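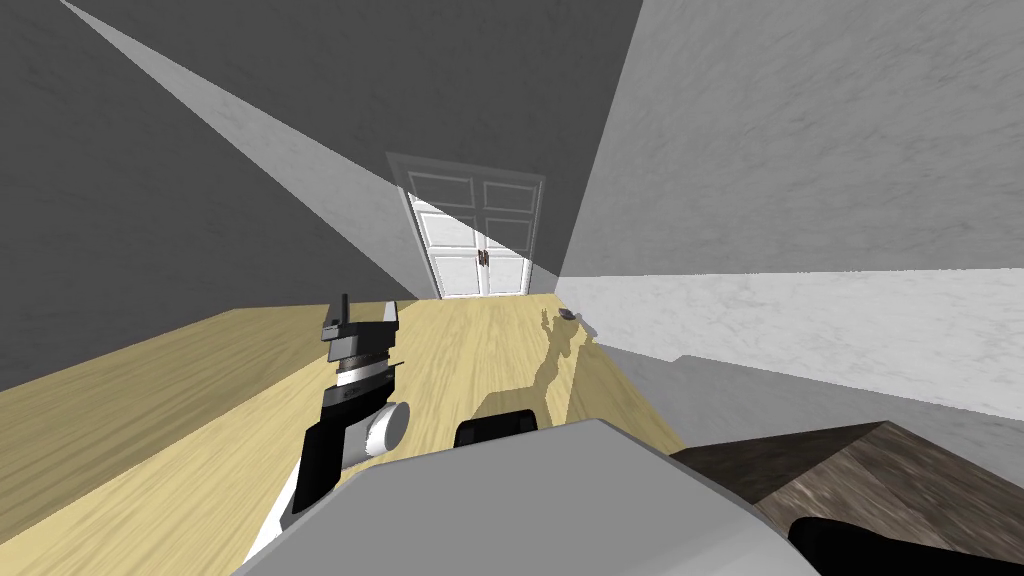
Cómo se decide una liga

Una liga es un torneo en el que cada equipo juega dos veces contra todos los demás: una en casa y otra fuera. La victoria vale tres puntos, el empate uno y la derrota cero.

La diferencia de goles se calcula restando los goles recibidos a los marcados. Si el Skirilberg marca 99 y recibe 43, tiene una diferencia de 56.

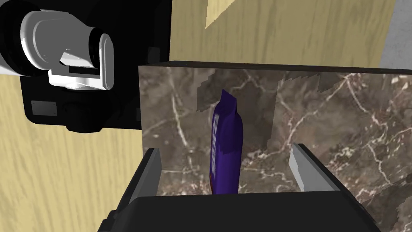 Ese número sirve para ordenar a dos equipos con los mismos puntos – por ejemplo, el Jinberg y el Grulberg – al final de la temporada. Algunas ligas miran antes los partidos jugados entre ellos.

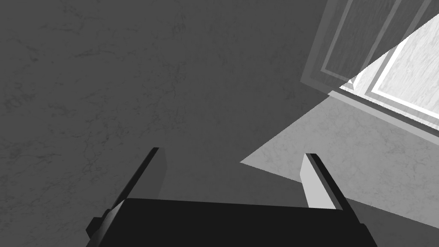
¿Cuándo es campeón un equipo?

Cuando ningún rival puede ya alcanzarlo, aunque queden partidos por jugar.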